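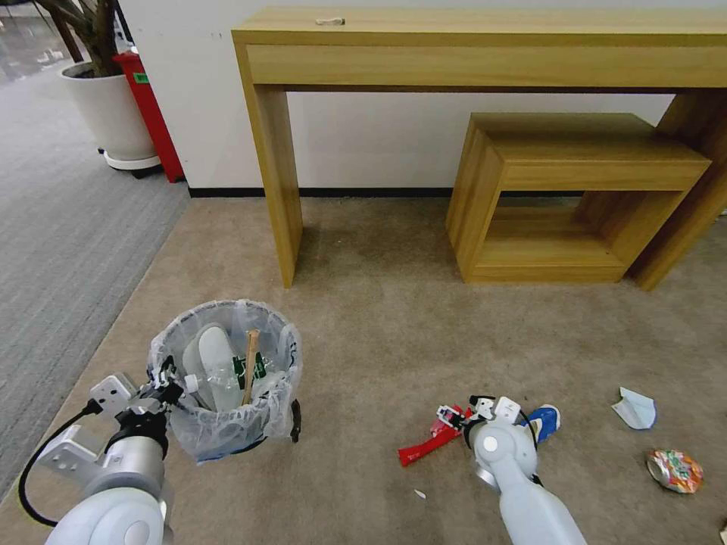

Left gripper at the wastebasket, right one over the trash on the carpet.

Filed under: Bench Notes / Manipulation / Controllers

December, started 9:40 in the morning

Okay, controller swap day. We've been running the trash pickup task on the Diltby controller since the arms came out of their crates, and I finally got the Heitmann box wired up so we can see if it's worth the price. Same arms, same fingers, same carpet, same junk to pick up. I left the gripper settings where they were on purpose (I really wanted to change them, the squeeze force is still too high for anything made of paper) so that whatever changes today is the controller's doing.

First thing, the left arm. On the Diltby it always came into the bin a little hot and then did that shiver right over the rim, which drove me nuts. With the Heitmann the shiver is mostly gone! I had to drop the position gain twice to get there and it's slower on the way in, but I'd take slower any day. The encoder on the left wrist read 3,981 at the release pose before I touched anything, and I want to use that as my reference from now on, so please don't rezero it without writing it down in here.

The right arm is a different story. Reaching straight down to the carpet is fine, but anything far out and to the right makes it stretch, and the last bit of the move gets mushy. I think that's gravity comp and not tuning. The payload number in the Heitmann config is still the default and our wrist carries the Bedix camera mount plus cables, so of course it sags. Need to weigh the whole wrist properly, I keep guessing and it keeps being wrong. 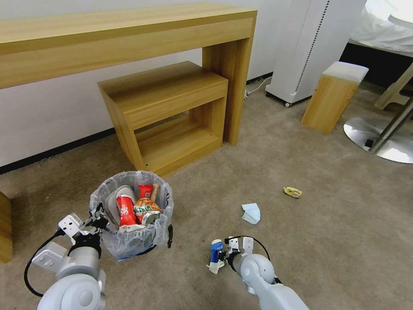

What I like a lot is how the two arms share the job now. Left hangs on to the rim of the bag, right goes and gets stuff. With the old controller I was scared to let the left one hold anything while the right one was moving, it would fight itself and creep. I let it hold for 38 seconds on the Heitmann with the right arm going full tilt, and the log shows hardly any drift. So happy about that one.

Crumpled things are still the hard part. A can or a bottle gives the fingers a nice edge to close on, but thin wrappers lie flat on the carpet and the fingertips just skate over them unless you come in steep and push down a bit. The Heitmann has a soft contact mode for this and I tried it before lunch. It helps, but you have to turn it off again before lifting or the wrist wobbles on the way up. There must be a way to do that from the task script. The manual has a page on it that I read three times and still don't get.

Logging, quickly. The Rotura recorder dropped frames on the head camera again, always when both arms start moving at once. One run came out with 2,129 frames of arm data and only 1,353 from the camera, so that one's no good for anything. I moved the camera to the other USB bus after that and the next files look right. Could be luck. If you run anything tonight, check the frame totals before you trust the replay.

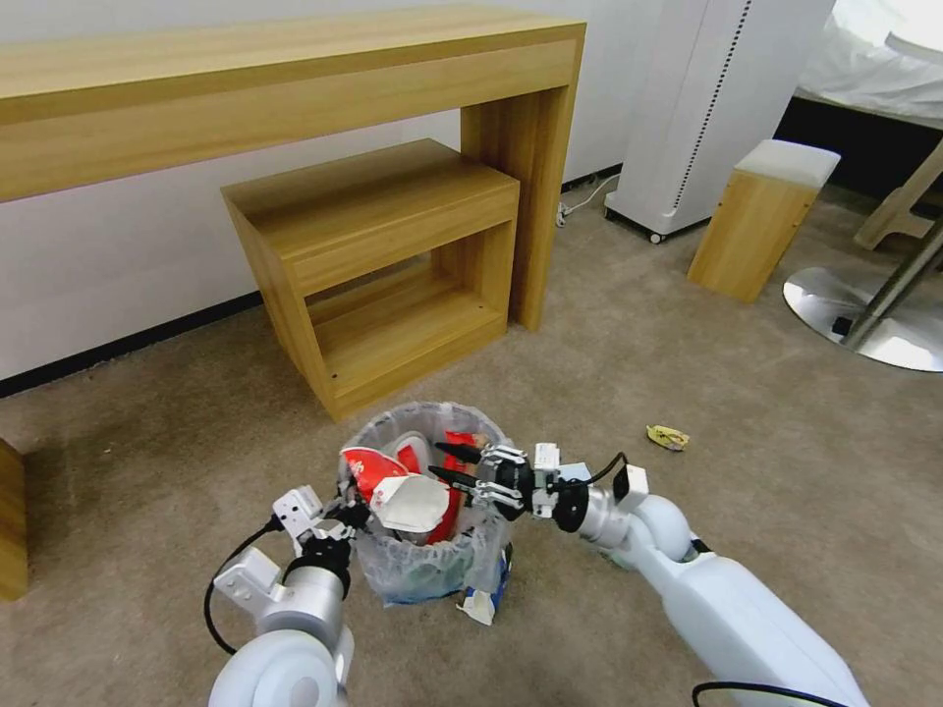

Worst spot for both controllers is still right at the bin. Once it gets full there's no room to open the fingers inside, and letting go from higher up means stuff can roll off and land on the carpet. I'd like to raise the release height by a finger's length and see if the pile behaves, or just move the right gripper in more from the side so it isn't sharing the opening with the left one. Collision margin between the two wrists is set pretty tight right now. On the Diltby I had it much wider, and I need to put it back before anybody runs this unattended.

The cable loop on the left wrist needs a clip too. It hasn't snagged on me yet but the loop is big, and the Heitmann likes to take the long way around when it comes back to home.

Leaving the Heitmann in for now. Diltby is on the shelf with its power brick, config backed up under the old folder name. Tomorrow: wrist weight, payload number, then the steep approach again with soft contact off.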